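Notebook, February, 9:40 am
Entry by B. Charbonneau

Guest lecture series, marketing and enterprise stream. Planning notes for the consumer research workshop to be given by Joonas Harju of Medrano. Room confirmed for 47 students. Projector checked, lapel mic needs a new battery.
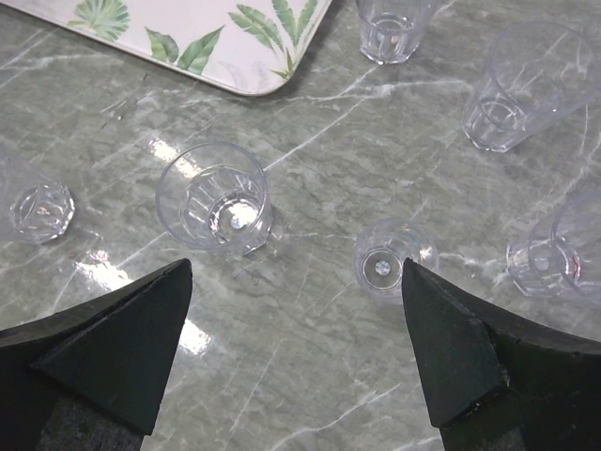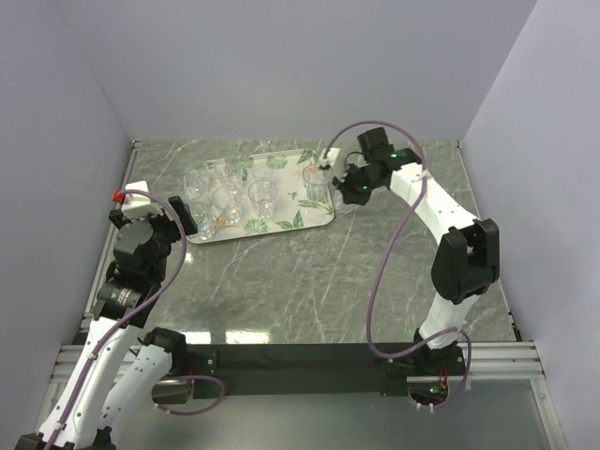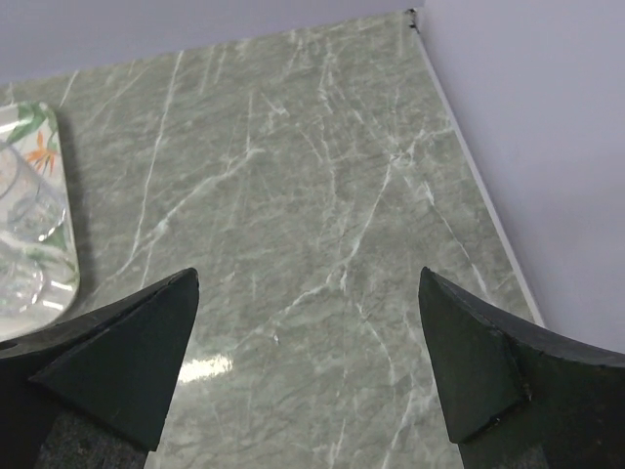 Marble-patterned surface and walls.

Joonas sent a revised outline overnight. Part one is sampling error, part two is questionnaire wording, part three is a group exercise on the Prakex survey data. The full Prakex file has 2000 responses. He wants each group to draw a sample of 300, then 1000, and compare the spread in stated purchase intent. Ran it twice on the lab machines. The spreadsheet recalculates every time a cell is edited, so the samples change under the students' hands. Fix: paste values before filtering. Added to handout, page 2.

Gistik licence for the live poll expires at the end of term. Fine for this session. Poll labels still use the old programme names - to be corrected before the link goes out.

Question wording: item 6 is double-barrelled (price and flavour in one question). Joonas left it in on purpose as a discussion point. Tutors need to know this or they will correct it in the first five minutes.

Timing from the dry run: part two ran long, mostly the section on leading questions. Cut the second Allow case study and keep the first. Group exercise stays at its full length.

To do:
- reprint handout, page 2 only
- email tutors re item 6
- check colour contrast on slide 14, axis labels unreadable from the back row
- ask Joonas whether the slides can be posted afterwards

11:15 - Joonas says yes to posting, minus the client slides. Handout sent to print.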